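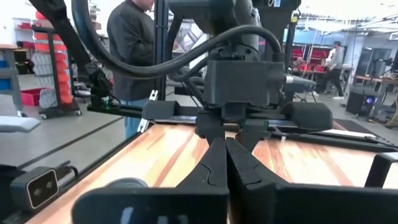
Chapter 4
Closing the Hand: Grippers and the Things They Hold

By the time you reach this chapter your team has a arm that goes where it is told, more or less, and you have probably spent an afternoon or two just making it wave. Enjoy that! Waving is a fine thing for an arm to do. But sooner or later somebody is going to put an object on the table and ask you to pick it up, and that is where the next few weeks of your project will go.

When Joscha Hellwig's students at the Vallness school started their first season, they wrote 2 lines in their project notebook under the heading "Gripper." The first said "open." The second said "close." By April the same heading ran to 19 pages, with sketches, coffee rings and a long argument about the shape of a fingertip, and they still felt they had left things out. We have borrowed from that notebook all through this chapter (with their kind permission), and you will meet their bad ideas as well as their good ones.

We begin with the simplest useful hand, the one with two fingers. Two fingers can press on a block from opposite sides, and a notch cut into the inner face of each one gives a round object somewhere to settle. From there we move on to the wrist, which decides the direction the fingers point, and to the cable, which deserves far more of your attention than it usually gets. Leave enough slack for the wrist to turn all the way in both directions, and then turn it slowly by hand, with the power off, before you let the motor try — the Bilport team skipped this step and spent the evening before their club meet replacing a connector.

Before you read on

Bring your team's notebook, a ruler, a soft sponge, an empty paper cup and one object of your own choosing that you think will be hard to hold. Write down why you think so. You will come back to that note in Section 4.3, after your first set of trials.

4.1 What does it mean to hold something?

Pick up the paper cup with your thumb and one finger, and pay attention to how hard you squeeze. Now fill it halfway with water and lift it again. Your fingers tightened a little, and you most likely never thought about it.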